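Open day at Boveck's workshop puts two-arm handling on show

Visitors to the Boveck automation workshop in May were given a close view of a two-arm robot station working through ordinary household items, as part of an open day run jointly with the software firm Kalon. The doors opened at 10 a.m. and the last group left shortly after 4 p.m. Attendance was 99, a figure the organizers put down mainly to two engineering classes from the Fullomlow technical college.

The station is used for what Boveck calls mixed-object work. Most of the company's paid installations handle a single part in a fixed position, for example a molded cap arriving on a belt. The mixed-object station deals with items of different shapes and stiffness, placed by hand with no fixture. Toy fruit, shoes, cloths and bottles are the standard set. They are cheap, they can be replaced the same day, and they differ enough in outline to expose weak points in the grasp planning.

Jhun Rivera, who leads the station, ran the demonstrations at the table. Each session lasted 25 minutes, with a short talk on the hardware followed by live runs and questions. Groups were limited to 22 people so that everyone could stand within sight of the tabletop.

The main task was packing toy fruit into a basket with a tall handle. Rivera told visitors that the handle is the difficult part. An arm coming in from directly overhead will strike it, so the planner has to choose a side approach and keep the wrist clear until the fingers open. In earlier versions of the software the arms avoided the handle by a wide margin and dropped the fruit from too high, and pieces bounced out. The margin has since been reduced and the release height is now set separately for each object.

Division of work between the arms drew the most questions. Each arm is given its own side of the table, with a shared zone in the middle. Only one arm may enter the shared zone at a time. The second arm holds at a waiting point outside the zone until the first has withdrawn – a conservative rule, Rivera conceded, and one that costs time. A version that lets both arms work over the basket together is being tested in simulation.

Jayson Dela Peña of Kalon covered the software side in the adjoining room. Kalon supplies the program, named Sopacua, that records each run and replays it on a screen alongside the joint positions. An operator can stop the replay at any point, mark the moment a grasp went wrong and attach a note. According to Dela Peña, the notes are more useful to the developers than the success rate, which changes with every rearrangement of the table.

One run during the late morning session ended with a fruit on the floor. Rivera left the station running and used the failure to show how the system responds: the arm returned to its waiting point, the run was logged as incomplete and the next object was selected. Picking up from the floor is outside the reach of the arms and is left to staff.

Several visitors from local packing firms asked about speed. Boveck gave no cycle time and said the present setup is tuned for repeatability. The company does not plan to sell the station in its current form. Parts of the grasp planner are expected to appear first in a tote-filling cell, which is under development for a customer in the grocery trade.

Students were also invited to rearrange objects between runs and to predict which arm would be assigned to each. The assignment is made by distance, with a correction if the nearer arm would have to reach across the basket. Predictions were mostly right for the fruit and mostly wrong for the shoes, where the direction of the toe affects the choice of grasp.

Packing at the two-arm station: a pink toy peach in the left gripper, with the right gripper open on the other side of the basket.

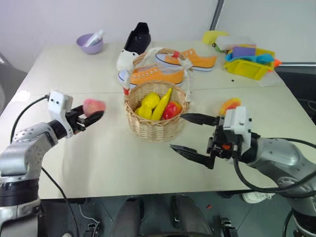
Further visits

Boveck will accept group visits to the workshop through the summer. Groups should have no more than 22 people, and schools are asked to send two supervising adults. Closed shoes are required on the workshop floor, and bags must be left at the front desk. Requests can be made through the visits page on the company's site. The Sopacua replay session is included on request – Kalon needs advance notice to provide a presenter.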